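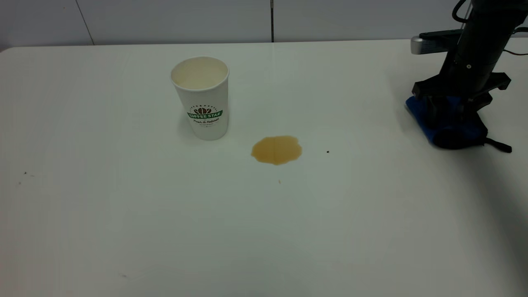

Wiping a table is the chore our group picked for the term project, and this report covers whether an arm with a two-part program (find the mess, wipe the mess) can do it well enough to be left alone with it. We chose spills because everyone in the group has worked a counter or a kitchen shift and has an opinion on how it should be done. A person would pick up the blue cloth and go straight to the brown puddle. With the gripper holding the cloth well to the right of the spill and a paper cup standing on the other side, the arm has to get its path right before any wiping starts. It also has to leave the cup alone, and it should pick up the small stray specks on the white surface, which were the part of the job we argued about most.

Group members: Sena Zakaria (planning code), Benedicta Yakubu (vision), Gifty Lamptey (test runs and notes), Bastien Gilbert (write-up).

## What we wanted to know

Our question was narrow. Can the arm clean a small coffee spill off a flat table without knocking over a cup, and how does the result compare with a person doing the same thing with the same type of cloth? We did not look at sticky spills, tablecloths, or anything on the floor.

## Method

The vision part was trained on 2,601 labeled pictures of tabletops, some clean and some not. Benedicta wrote the labeling rules and Gifty checked them. The hardest rule was shadows. A gray shadow on a white table and a faint smudge look close to the same in a small picture, and we relabeled a lot of them before the program stopped sending the arm off to wipe shadows.

The wiping program is simple. It draws an outline of the spill, adds a margin, and moves the cloth in overlapping strokes from the outer edge toward the middle. Anything marked as an object gets a keep-out zone. We ran 23 trials. After each one, Gifty graded the table as clean, streaked, or failed. A trial where the cup moved at all was a fail, even if the table was spotless.

## Results

| Grade | Trials |
|---|---|
| Clean | 11 |
| Streaked | 7 |
| Failed | 5 |

Most of the streaked trials had the same cause. The cloth was full by the last few strokes and the arm kept going, so it spread a thin film instead of soaking it up. A person feels this and folds the cloth over. Our program has no step for folding, and Sena's attempt to add one dropped the cloth twice, so we took it out.

The failures were mixed. In three of them the cup was touched on the way in. In the other two the outline came out too small and part of the puddle was left behind.

Crumbs were ignored in nearly every trial. The vision part was set to skip anything below a certain size, and when Benedicta lowered the limit it began marking reflections too.

## Is it ready for a café?

No. Gifty did the same job by hand and had a clean table every time, in less time than the arm took to plan its first stroke. The arm does fine on one spill in open space. Add a second cup close by and the keep-out zones start to cover the spill, and then it refuses to move.

## Next steps

- Cloth folding, or a swap to a fresh cloth after a set number of strokes
- Pressure reading at the wrist, so the arm can tell when the cloth is dragging
- A second pass for crumbs, with its own size limit
- Repeat the trials on the dark table in the Wimbridge lab

Our supervisor, Abena Nutsugah, has the full trial notes. The planning code is due to be handed over to next term's group.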